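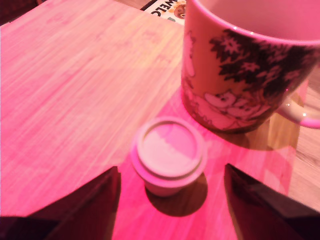 How do you get a white ring off a timber table?
Start with a dry cloth and a warm iron, and only move on to oil or polish if the heat doesn't shift it.

A white or cloudy mark is moisture sitting in the finish. A dark mark has gone through the finish and into the timber, and it needs a different treatment. Work out which one you have before you put anything on the table.

White marks

Empty the iron of water and set it to low, with the steam turned off. Lay a folded cotton tea towel over the mark. Press for a few seconds, lift, and look. Repeat until the mark fades. Don't leave the iron sitting in one spot while you answer the phone — the finish can soften and take on the weave of the towel.

A hair dryer on low is slower but easier to control. Keep it moving and hold it well back from the surface.

If there is still a faint ring once the table has cooled, rub in a little petroleum jelly, leave it overnight and wipe it off in the morning. Mayonnaise does the same job and smells worse.

Dark marks

On a varnished or lacquered table, a dark ring means the coating has cracked or worn through. Rubbing the top won't reach it. The finish has to come off in that area, and on most tables that means doing the whole top, as a patch nearly always shows.

Once the timber is bare, oxalic acid (sold as deck cleaner or wood bleach) will lighten most black water stains. Follow the directions on the packet, wear gloves and goggles, and rinse well. Let the timber dry for 2 full days before sanding. Test it first on the underside. Veneer is thin, so go gently or leave it to a restorer.

Finding out what finish you have

Older furniture doesn't come with a label. Pick a spot under the edge and dab on a little methylated spirits with a cotton bud. If it goes sticky, the finish is shellac, and you should keep alcohol well away from it. That includes spilt wine and hand sanitiser. If nothing happens, it is probably varnish, polyurethane or oil.

To check for oil, put a drop of water on the same area after it has dried. Water that soaks in and darkens the timber points to oil or wax that is due for another coat. Water that stays in a bead points to a sealed surface in good order.

Everyday cleaning

A damp microfibre cloth and a dry one straight after will do for nearly everything. Wipe along the grain. For greasy fingerprints add a few drops of dishwashing liquid to a bowl of warm water and wring the cloth out hard.

Skip vinegar on oiled or waxed tops. It dulls them over time. Spray polish with silicone in it looks good for a week, but it gets into the timber and makes refinishing difficult later.

Oiling

An oiled dining table in daily use needs doing every few months, a side table far less often. We use the Mososell hard oil on ours and plain tung oil on chopping boards.

Clean the top and let it dry. Put on a thin coat with a lint-free cloth, wait the time given on the tin, then wipe off everything that hasn't soaked in. Oil left on the surface goes tacky and collects dust. Thin coats, always. If the top feels rough between coats, a light rub with fine steel wool or a grey pad will settle it.

Oily rags can heat up and catch fire by themselves when they are bunched together. Spread them flat outside until they are stiff and dry, or soak them in water and seal them in a metal tin before they go in the bin.

Sun and colour change

Pine goes yellow in strong light, walnut gets paler and cherry gets darker. If the table stands near a window, turn it end for end twice a year and shift the fruit bowl now and then. Take any runner or tablecloth off for a few days at a time, or you will end up with its outline.

Coasters

Cork or felt underneath, something absorbent on top. Glazed tile coasters look nice but the water runs straight off them. Check the felt for grit every so often — a grain of sand under a coaster will scratch as badly as no coaster at all.

Last updated June 7, 2022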